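About Prarkau

Prarkau refurbishes desktop computers for offices, schools and libraries. 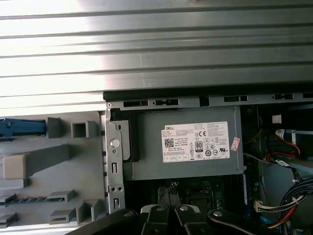 What happens to the data on a machine we send you?
Every drive is removed on arrival, logged against the machine's asset number and either overwritten or shredded. You receive a certificate listing each drive by serial number.

What we do
The workshop occupies Unit 3 of the former Ó Dálaigh print works. It handles up to 500 desktops a month. Most arrive in batches from office clearances and are held in the goods-in bay until the paperwork has been checked.

Each case is opened, cleared of dust and inspected for damaged latches, missing screws and bent brackets. The power supply is tested under load before anything else is switched on. Units that fail are replaced with a part of the same rating and connector layout. The specification label is read and entered in the job record, and must remain legible on any unit we sell.

Memory and storage are fitted to the customer's order. Finished machines run a soak test overnight and are packed the next morning.

Parts
Our spares list, Bririx, currently holds 2668 lines, including drive cages, side panels, fans and power supplies. Trade customers can search it by part number. Orders are sent out through Pranum, our carrier.

Terms
Minimum collection: 200 kg
Counter closes at 4.30 pm
Closed for stocktaking in the last week of June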